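Section 2: Picking a Spot and Setting Up Your Brolta Tabletop Loom

Okay, you've got the loom out of the carton and all the little bags of pegs are still sealed (please leave them sealed for now!). I wrote this part of the guide after setting up mine in three different rooms, so I've made most of the mistakes already. Start with the table. You want a flat top with enough room for the loom and your elbows, and I'm a big fan of a light-colored one, as dark yarn shows up so nicely against it.
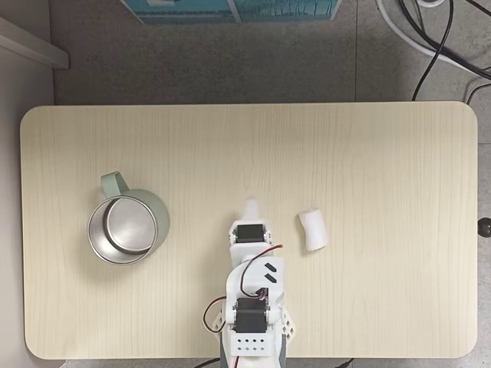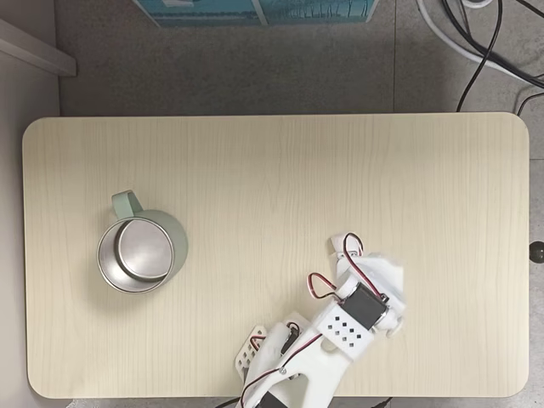

Fig. 2-1. Pale tabletop with rounded corners and a fine straight grain.

Setting up the frame

1. Wipe the table down and let it dry. Crumbs under the felt feet will make the whole loom rock, and it'll drive you up the wall.

2. Lay the two side rails down with the stamped arrows pointing away from you. If you can't find the arrows, flip the rails over. I missed mine the first time too.

3. Slide the back beam into the slots and push until it clicks. The Kokuvano version of the beam is a tighter fit, so wiggle it in one end at a time.

4. Put in the bolts, finger tight only. Don't get the wrench out yet!

5. Measure corner to corner both ways. When the two numbers match, go ahead and snug everything up with the wrench.

CAUTION: Stop turning as soon as the bolt feels firm. The rails will crack if you lean on it, and a cracked rail means ordering a new one.

Adding the heddle and clamps

6. Hang the heddle in the middle notch, smooth side toward you.

7. Clamp the front beam to the table edge. My Mühlbauer clamps open to 2 inches, plenty for most kitchen tables. Slip a scrap of felt under each pad or you'll get dents.

8. Give the loom a good tug. It should stay put. If it creeps, move the clamps farther apart and try again.

NOTE: Got a glass table? Skip the clamps completely and use the Satus lap strap (see Section 4).

Before you warp

Pick something small for your first go. Berenice Alvarado taught me on a scarf with 11 inches of width, and I still think that's a great size, wide enough to be fun and narrow enough to finish. Wind the warp evenly, keep a hand on the crank, and tie the ends in little bunches as you go.

If a peg or bolt is missing, write down the number printed on the bag before you throw it out. You'll need it for the parts form at the back of the guide.

Guide text by Gleice Trindade. Revised 27 Jan 2025.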